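Robotics Club Sets Its Virtual Table for the Fall Challenge
30 Oct 2019

If you have walked past the Venkataraman Building lately and wondered why a room full of students was cheering over a bowl, the Robotics Club would be happy to have you come in and find out. The club is deep into the Dillov Challenge, a contest for student teams in which every bit of the work happens in simulation, and the mood in there is about as cheerful as we have seen it in years.

The task sounds like something you would ask of a six-year-old after breakfast. A robot arm is given a table with a few ordinary things on it, among them a bowl, a carton and a small vessel with a spout, and it has to pick up what it is told to and put it where it is told to. Getting a program to do that well has kept 14 students busy most evenings since the start of the semester, and they have logged 1,636 practice runs so far (one of the freshmen keeps the tally on the whiteboard and is very proud of it). 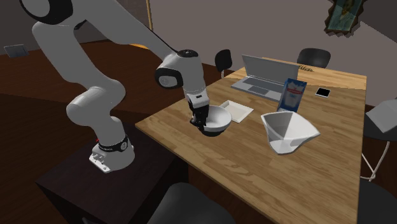

The arm and the bowl in the club's simulated dining room, in both views.

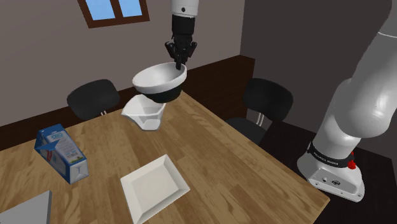
Grullis College Robotics Club | Department of Engineering

The bowl has been the favorite and the headache all at once. Its rim is what the gripper goes for, and the angle of the fingers matters a great deal, so the team has spent many happy and unhappy hours on that one move alone. "We had a whole week where I was seeing bowls in my sleep," said Raghavendra Thomas, the club's president, who joined back when there were barely enough members to fill a table themselves. "Then somebody changed one line, we ran it again, and you could hear us down the hall!"

Each team may submit up to 400 runs for scoring, and the club plans to use every last one. Computer time has come from Plustex, a local company that has been a kind friend to our students, and a small department grant of $2,794 will cover travel if the team is invited to the finals in May.

New members are welcome at any point in the year, and you don't need to know how to program, as there is plenty of testing, note-taking and writing-up to go around. Stop by the club room any evening and somebody will find you a chair and get you started.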